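Burger Station Walk-Round, Bench 2
Posted in Kitchen Notes, January

Site: Hirneo test kitchen, second floor
Inspected by: Masaru Koyama
Comments answered by: Noboru Fukuda, where he could be found
Form: Ulik short form, food assembly, one bench

Overall: Pass with remarks. There are always remarks.

I do this walk-round once a month with a clipboard, a flashlight and a probe thermometer. The short form gives me a box to tick and a line for comments. The line holds four words if you write small, so the comments live on this page and the ticks stay on paper in the blue binder. If you work the bench, read the comments. If you only supervise the bench, read them twice.

1. HANDS AND SLEEVES

1.1 Hand sink clear and usable. Pass.
Comment: A sink with a colander in it is a colander shelf. There was no colander this month, and I would like that noted somewhere permanent.

1.2 Soap, towels, bin with working pedal. Pass.
Comment: Pedal repaired with tape. The tape is doing well.

1.3 Sleeves above the elbow or under a cuff. Remark.
Comment: One cardigan. The owner knows.

2. THE TABLE

2.1 Top free of chips, cracks and lifted edges. Pass.

2.2 Top wiped between runs. Remark.
Comment: White shows everything, and that was the argument for buying white. It was a good argument. We now have a table that reports on us all day long and we have learned not to listen. A wipe takes less time than writing this paragraph did.

2.3 Floor under and behind the table. Remark.
Comment: Carpet. I have raised the carpet on every form since I started. Facilities replied once, to say it was a hard-wearing carpet. I don't doubt it. Vacuum at close of day, including the strip behind the table that everyone believes belongs to Bench 3.

3. TRAY AND GREENS

3.1 Tray sound, no dents in the rim, interior intact. Pass.

3.2 Tray clean at start of build. Remark.
Comment: Crumbs from a previous bun are still crumbs. The rule is a fresh tray or a wiped tray for each build, and "it's all the same burger" does not appear in the rule.

3.3 Cabbage and lettuce kept in their own halves of the container. Pass.
Comment: Purple left, green right, as agreed. Some lettuce was standing above the rim. Fill to just under it. A lid will not close on ambition. 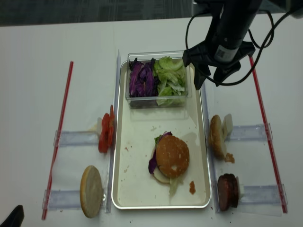
3.4 Fillings inside the bun. Remark.
Comment: The form says "reasonably contained." Noboru and I have held a long discussion on the word "reasonably." His position is that a few strands of cabbage out the side tell the customer there is cabbage. Mine is that the customer ordered it and has been told. We settled on this: anything long enough to drag on the tray gets tucked in or taken off.

3.5 Sauce on the food and nowhere else. Remark.
Comment: One smear, small, orange-red, on the tray near the right rim. Wipe as you go. I am told the bottle has a mind of its own. Then store it upright and reason with it.

3.6 Shredded vegetables held at 41 F or below. Pass.
Comment: Probe read 39. Log entry present, and in the correct column, which was a pleasant surprise.

4. TOMATO AND BUN HOLDERS

4.1 Clear holders free of cracks and cloudy patches. Pass.
Comment: Run a fingernail along the edges when you wash them. Clear plastic hides a crack very politely until you bite it.

4.2 Holders fixed firmly to the red rod. Pass.
Comment: Gave both a push. Neither moved. Please stop adjusting them by feel in the middle of a build. They were set up properly and will only get worse from here.

4.3 Sliced tomato standing in its place, no pooling underneath. Pass.
Comment: Slices with ragged edges mean a tired knife. The knife went off to Sugawara for sharpening last fall and came back excellent, so we know it can be done. Send it again.

4.4 Bun halves upright, cut face not touching the table. Remark.
Comment: A bun half on its side edge will lean. Let it lean on the divider. If it has gone over onto its cut face, it is a bun for staff lunch.

4.5 Table around the holders clean. Remark.
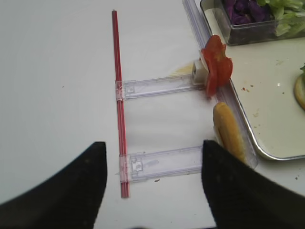 Reading time: 4 min

Comment on 4.5, continued: one faint yellowish smear beside the white block, and a tiny dark speck below the lower holder. I can't tell you what the speck was. I can tell you it came up with a damp cloth, as the great majority of specks do.

4.6 Divider between holders and tray standing straight and clean. Pass.
Comment: Wash both sides. The side facing you is always spotless.

5. CLEANING SUPPLIES

5.1 Sanitizer mixed and labeled. Pass.
Comment: We use the Jimow concentrate, measured with the cup that hangs from it. Someone had taken to pouring "until it looks right." It looks right at any strength.

5.2 Cloths separated, bench and floor. Pass.

5.3 Sanitizer bottles stored below and away from food. Remark.
Comment: Below, yes. Away, by the width of a hand. Move them to the end cupboard.

FOLLOW-UP

Noboru: knife out, bottles moved, cardigan spoken to.
Me: carpet, again.
All: trays and table, between every build.

Noboru's reply, added the same afternoon: "Bottles moved. Knife going out with the next pickup. I maintain my position on the cabbage."

Noted. The next form is already in the binder.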